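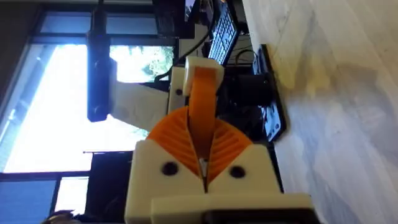 Could we please stop pulling the blind all the way down, came the question at the end of the morning, it makes the whole room feel like a cellar and the trees are the best thing in it. Fair enough! I had been meaning to write up the light business anyway, so that is today's entry.

3 min read

June, just after lunch

I'm very fond of the big window and I would not swap rooms with anyone at Lamthorpe for it, but it does give us a lot of light to deal with. On a bright day the glass simply pours it in, and with those thick dark bars between the panes you get a patchwork moving over the benches that is lovely to sit beside and a nuisance to work in. I laid the Faltumar color cards out on the long bench this morning, meaning to sort them by eye, and had to move them twice before I gave up and made tea.

So, the blind. The old arrangement was all or nothing, and the cord has been knotted since the spring. I took it down, picked the knot out with a bodkin (slow, but I had the radio), and rehung it with a stop so it rests 4 inches below the lower edge of the top bar. That takes the worst off the top and still leaves the greenery in view from the stools. If you want it lower for an hour, go ahead, only put it back on the stop when you leave.

I borrowed the light meter from the Ayala room and tried the bench with the blind on its stop and the ceiling lights off. The middle of the bench came to 500 lux, which is comfortable for reading labels and threading needles. The end nearest the glass was far too bright to bother writing down, and the meter wouldn't settle in any case because a cloud was going over. I'll try again on a dull day and put the two readings side by side.

The sample sheer from Tovel arrived as well. It's pretty stuff and softens things nicely, but it pulls everything a touch toward yellow, and with the Faltumar cards that won't do at all. I held the cream and the ivory up behind it and honestly could not have told you which was which. I have asked them for a plain white in the same weight. If it comes while I'm out, please don't cut it. I want to hang it whole first.

While I had the steps out I washed the inside of the glass. Vinegar and water, 2 passes, newspaper to finish, the way my grandmother did her front room. It made a bigger difference than I expected, and of course now I can see how badly the outside needs doing. I've put it on the list for the building people again.

Still to do: felt pads for the steps, a hook for the cord so it stops trailing on the sill, and find out where the good bodkin lives, because I've put it down somewhere since this morning and it's not in the tin. Cards are back in their box, lid on, second shelf.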